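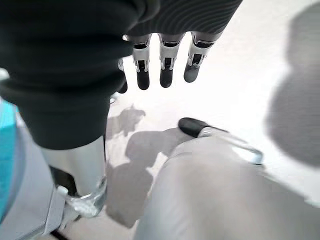 Wrist views help two-handed robots work in sleeves, Fanent group reports

25/02/2026

A two-handed robot that learns from cameras mounted at its wrists copes better with clothed arms and close-range handovers than one trained on a head camera alone, according to a technical report released by the robotics group at Fanent. The work was carried out with the software firm Skilorura and tested on a bench at the group's Campos laboratory.

The report deals with a narrow problem. When a robot's two hands work close together over a table, each forearm hides part of the other from any camera placed above. Fabric makes this worse. Many laboratories dress their machines in sleeves to keep dust out of the joints and to cover cabling, and the folds of the cloth shift with every movement. A control program that has learnt where the hand is from the shape of a bare arm may lose track of it once the arm is covered.

The Fanent method, named Tralier, uses views taken close to the hand and treats the sleeve as something to be ignored. During training, the program receives the wrist images together with the joint angles reported by the motors. It must then predict where each fingertip of the opposite hand will be a short time later. Pixels that do not help with that prediction are given less weight. No one marks the fabric by hand, and no model of the cloth is needed.

Shadows turned out to be the more useful finding. The bench has a plain white top under even lighting, and a hand held over it casts soft grey shapes on the surface. The authors had planned to remove these in pre-processing. In an early comparison, the version that kept them judged the height of the fingers above the table more accurately, and the filter was dropped. The report suggests that the distance between a fingertip and its shadow gives the program a depth cue that a single wrist camera otherwise lacks. It adds that the effect was weaker when the shadows of both hands ran together.

Training used 1000 recorded runs, all made by an operator guiding the two hands remotely. A further 600 runs were held back for testing and were divided equally between bare and sleeved arms. Each run lasted 20 seconds and consisted of one approach, one grasp or handover, and one withdrawal. Runs in which the operator made a mistake were kept, provided the robot did not have to be stopped.

On bare arms, the wrist-view program and the head-camera program performed at much the same level. The difference appeared with sleeved arms, where the head-camera program more often closed its fingers too early or stopped short of the object. The wrist-view program made fewer errors of both kinds. Combining the two sources gave a small further gain at the cost of slower control, and the authors do not recommend it for handovers.

Several limits are set out. Objects very near the camera appear blurred, and the robot's own fingers can fill a large part of the view. Clear plastic parts were a repeated source of error: the program tended to see only their bright edges and placed them too far away. All sleeves in the main test were dark, and a small trial with pale cloth on the white table gave poorer results. The tests covered a single robot on a single bench.

Skilorura supplied the software that keeps the camera images and motor readings in step. The report states that timing mattered more than image size. Halving the resolution had little effect on the outcome, while a delay between image and joint data of only a few frames removed most of the advantage over the head camera.

The group also looked at what happens when a sleeve moves during a run. Cuffs were pushed up or pulled down the forearm between the approach and the grasp. The program recovered in most cases where the fingertips stayed in view. It did not recover reliably when the cuff slid over the knuckles, and in those runs the hand was halted by its force limit.

A second round of tests is planned for September. It will use patterned table tops and lighting from one side, both of which change the shape and strength of the shadows. The training code will be released with the results of that round. The recorded runs can be requested from the Campos laboratory for non-commercial use.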